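Cudier CS-9 Bout Scoring Console
User and Set-up Guide
Section 4: Preparing the console for a contest

Document revision 7/12/22

4.1 Before you start

This section covers amateur boxing contests scored by ringside judges using wired keypads. For sparring and club shows without judges, use the Timer Only mode in Section 6.

You will need the console, one keypad per judge, the keypad cables supplied and the supervisor key. Keypads made for the earlier Irard console fit the same sockets but do not send a lock signal. Do not mix the two types.

CAUTION: Switch the console off at the mains before connecting or removing a keypad cable.

4.2 Connecting the keypads

1. Place the console on the supervisor's table with the display facing away from the ring.
2. Run each cable under the ring apron and tape it down at every point where it crosses a walkway.
3. Push each plug into its socket until the collar clicks. Judge 1 must use socket 1, and so on.
4. Switch on. The lamp beside each connected socket turns green.
5. Ask each judge to press RED and BLUE together. The matching lamp flashes twice.

If a lamp stays amber, swap the cable first. If it is still amber with a known good cable, the keypad needs service.

NOTE: Cables longer than 40 metres are not supported.

4.3 Floor surface at the judges' positions

Keypads may be used on a table or on the judge's knee. Chairs should stand level, with all feet on the same surface. On hard floors fit the rubber feet from the accessory bag to the cable junction box. On carpet leave them off.
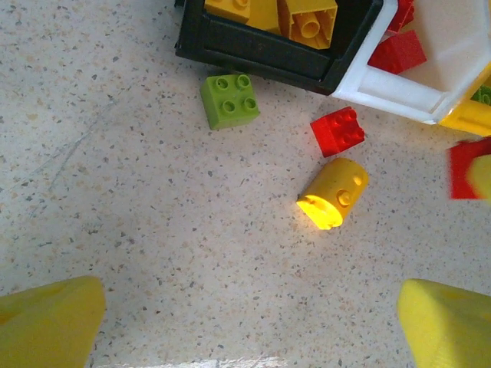

Fig. 4-2. Speckled hard floor with toy bricks.

Keep the junction box at least 2 metres from any water bucket or corner stool. The box is splash resistant only with its lid screwed down.

4.4 Entering the contest

1. Turn the supervisor key to SET.
2. Enter the supervisor code. The factory code is 2915 and should be changed before first use (see 4.6).
3. Choose the number of rounds and the round length.
4. Choose the rest period.
5. Enter the bout number and the two corner names. Names longer than the display line are shortened on screen but printed in full.
6. Turn the key to READY.

The console will not go to READY while any judge's lamp is amber. To run with fewer judges, turn the key back to SET, open the JUDGES menu and mark the unused sockets as OFF.

4.5 Scoring window

The keypads unlock at the closing bell of each round and lock again when all judges have confirmed. A judge may change a score at any time before pressing CONFIRM. After that only the supervisor can reopen the round, and the printed record is marked with an R beside the score.

Do not turn the key during the scoring window. Unconfirmed scores will be lost.

4.6 Changing the supervisor code

1. With the key at SET, hold MENU until CODE appears.
2. Enter the old code, then the new code twice.
3. Press CONFIRM. The console beeps once.

If the new code is forgotten, the console must be returned to the Restdale service desk with proof of purchase. It cannot be reset from the front panel.

Section 5 describes the Erdem printer and loading paper.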